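**Letter to birth mother: by hand or typed? And how much at once?**

**stiltow_reader**
Hello all. I was adopted when I was 16 months old, and I am now in my thirties with a small daughter. In June the search service, Saludo, wrote to me that my birth mother is alive and is willing to receive one letter. After that she decides if she answers.

I have started this letter maybe 12 times. English is my second language and her language is my third, so a translator will go between us in any case. My questions are two. Do I write by hand, even if she will read mostly the translation? And do I tell her everything (school, the divorce of my parents, my daughter) or only a little?

My adoptive mother knows about it and she is kind, but she goes quiet when I bring it up.

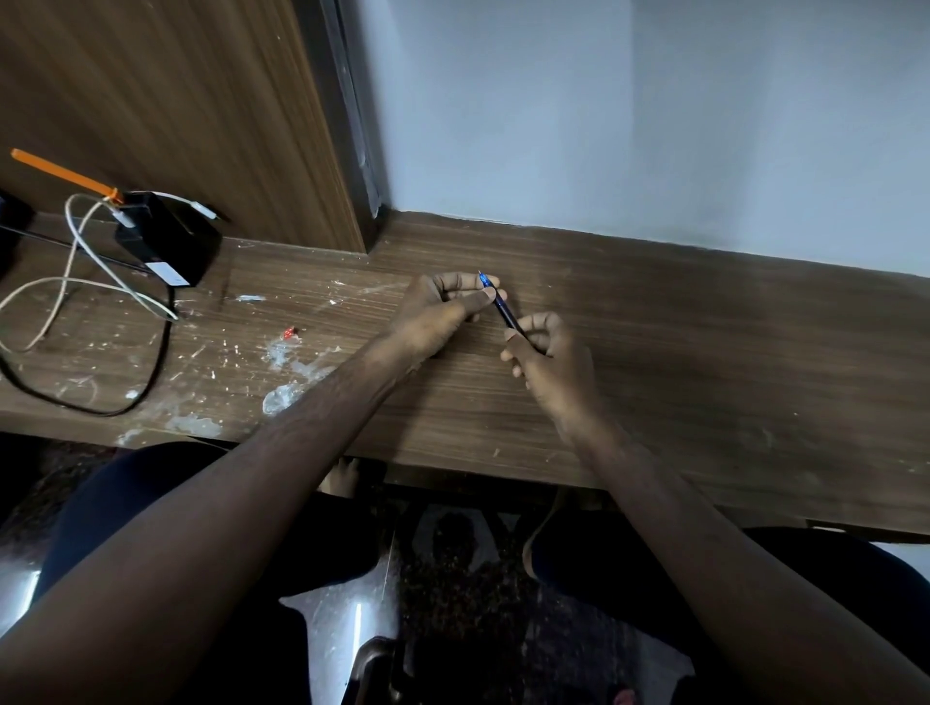 *Desk, blue pen, still no letter.*

**Marites Navarro**
By hand, please. I placed a son and received his first letter after 20 years. The social worker gave me a typed translation with the original under it. I read the translation one time. The original I have opened so often that the fold is weak. I could see where he pressed hard.

About how much: his was one page. I was thankful for that, I could not have taken more on the first day.

**romcombe_dad**
I will disagree a little with Marites, with respect. My wife is the adopted person in our house, and her handwritten letter to her birth father was half unreadable for the translator. Two sentences came out wrong, one of them quite badly, and it took months to repair. Type it, sign it by hand, finished.

Also I would not mention the daughter yet. You don't know this woman.

**stiltow_reader**
Thank you both. @romcombe_dad, I understand the caution, but leaving out my daughter feels like lying. She is the reason I began to search. When she was born, the nurse asked for family medical history and I had nothing to say for my side.

**moklow79**
There is a difference between lying and waiting. You can write "I have a family of my own now" and keep the name and the age for later. Our group in Moklow recommends this for any first contact, and most people there were glad of it afterward. I was not, to be fair. I held back so much that my birth sister thought I was cold.

**romcombe_dad**
That is a good sentence. I can agree with that one.

**Marites Navarro**
I would still want to know there is a grandchild. But yes, no name and no photo of her at first.

Stiltow, do you know if she reads well? In my town many women of my age left school early. A long letter can make a person ashamed before she comes to the end.

**stiltow_reader**
I didn't think about this at all. I will ask Saludo. The file says only that she worked in a laundry and was born in another district.

Last night I tried again with a different pen and short sentences.
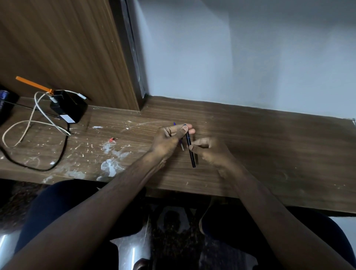

I got as far as "I am healthy and I am not angry." Then I was not sure the second part is true. Some days I am angry, mostly at the papers and at how many people signed them. Should I take it out?

**moklow79**
Take it out if you are not sure. She may keep this letter for the rest of her life. "I am healthy and I think of you" says enough.

**Marites Navarro**
I see it differently. My son wrote that he had questions and that some of them were hard. I trusted him more because of it. You could write that you don't blame her, if that is so.

**stiltow_reader**
That is so. I don't blame her.

I will write it by hand in large letters, and put a typed copy with it for the translator – then both of you are right. One page. Does anybody know if Saludo opens the envelopes?

**romcombe_dad**
They did with ours, in 2000. They check for addresses and phone numbers. Leave it unsealed and it goes faster.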